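Open afternoon at the Rokivstead robotics hall

The Rokivstead hall opened its manipulation lab to members for one afternoon in December. Sixty-four people signed in, which meant groups had to be kept small and the last one left well after the posted closing time. The program had two parts: a walk through the Firka test bay, and a live session at the two-arm table booths.

The booths drew most of the attention. Each one is an enclosure built from aluminum extrusion, with printed wallpaper on the inside walls. The walls and tabletop are changed between task sets so that a control policy does not learn to depend on one background. Lab staff keep a log of every combination used. The tasks themselves are household ones, such as clearing dishes, sorting cups and moving items into a storage bin.

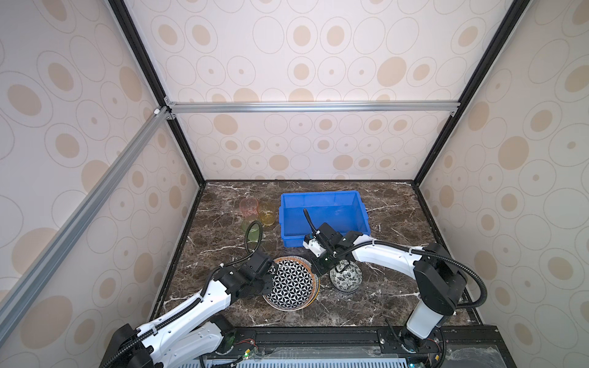
Two arms share the table in each booth, mounted side by side on a rail along the front edge and fitted with parallel grippers. During the session an operator controlled both arms through a pair of hand-held leader units, and the joint positions were recorded together with the camera feeds. Visitors could follow the feeds on a monitor outside the booth. A run is kept only if the operator completes the task without a pause longer than 3 seconds. The current set holds 1,312 kept runs.

Most of the questions concerned dishes. Shallow plates are harder to pick up than cups, as the rim sits close to the surface and leaves little clearance for the lower finger. The operators approach a plate from the side at a low angle and use the second arm to stop it from sliding. Bowls are gripped by the wall, with one finger inside. Translucent cups cause a separate problem for depth sensing, and the Rivadeneira software handles them from the color images alone.

The Firka bay was quieter. It is used for wear tests on gripper fingers and cable runs, and two units were cycling during the visit. Cable routing is under review there. The staff said that loops left too long tend to catch on objects, and loops left too short limit wrist rotation.

Members who asked for the task list and the booth drawings will find both in the Wulard reading room, filed with the December papers. A second open afternoon is planned for spring. Places will be capped at the same number, and names will be taken at the front desk.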